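From: Renata Zúñiga
To: the shed list
Subject: Re: [shed] Lights over the back benches, and what to do about glare

Hi all,

Khairul Halim wrote on Thursday:

> Before we spend anything on new lights, can somebody who works
> down the back tell me what the problem is? I've had one person say
> it's too dark and another say it's too bright, and I can't order for both.
> Also, are the clear discs from Yáñez still turning up scratched, or is that
> just how they look under the tubes? I'd like to sort out both before
> the end of February if we can.
>
> Khairul

Sorry for the slow answer, I wanted to spend a proper evening on it first. I reckon both people are right! It's dim at bench height if you're doing pencil layout or trying to read a steel rule, and it's far too bright the minute you pick up anything shiny. The tubes are bare and that white ribbed ceiling bounces the light everywhere, so whatever you hold up gets a long white streak across it. Lovely for a workshop in general, rotten for checking a clear surface.

So my vote is to leave the ceiling alone. I'd sooner we bought a couple of decent bench lamps with arms you can shove out of the way. I've got a Restlow at home that I'm happy to bring in for a few weeks so people can try it. The clamp is a bit mean (it doesn't like anything thicker than our front bench) but the light itself is a good colour and it stays where you put it, mostly.

On the discs — I went through the whole last box from Yáñez, all 85 of them, with a cup of tea going cold next to me. I put 70 straight back on the rack. Most of the rest had a haze that came off with warm soapy water and a soft cloth, so I think it's residue from whatever film they ship them in. Only 2 were properly scratched, the kind you can catch with a fingernail, and I've put those in the offcuts bin with a bit of tape on them. Please don't use them for the lantern fronts, but they'd be fine for jigs or for the kids' day.

The way I've been checking them is to tip the disc until the reflection of a tube slides across the face, then follow the streak from one side to the other. A scratch breaks the line up and a smear only softens it. Then look straight through at something plain and pale, and go around the rim last. Please do it before you start polishing, not after! Last winter I spent half a night with a tub of Vidik and a rag going after a mark that turned out to be on my glasses.

Speaking of which, we're nearly out of Vidik. The Zirnusik one is cheaper and the tin is bigger, but it leaves a greasy bloom that I can never quite get off. If anyone's found a trick to it I'd love to hear it, otherwise I'll put the usual on the list. The soft cloths need replacing too, the grey ones have been used for oil by someone and they're no good for anything clear now.

Khairul, if you're ordering from Yáñez again, could you ask whether they'll pack the discs with paper between them? They quoted us for up to 100 in the next lot and I'd rather wait a week than wash that many. And could we please store them on edge in the slotted rack, and not flat in a pile with the tape gun on top?

I'll be in on Thursday from about six if anyone wants to try the lamp, and I'll bring the cloths.

Cheers,
Renata

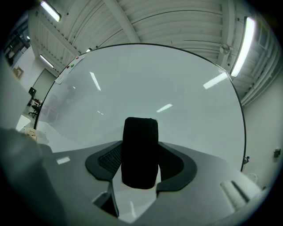 PS — the key to the tall cupboard is back on its hook, and the spare rack slots are on the shelf underneath if you need them before I get there.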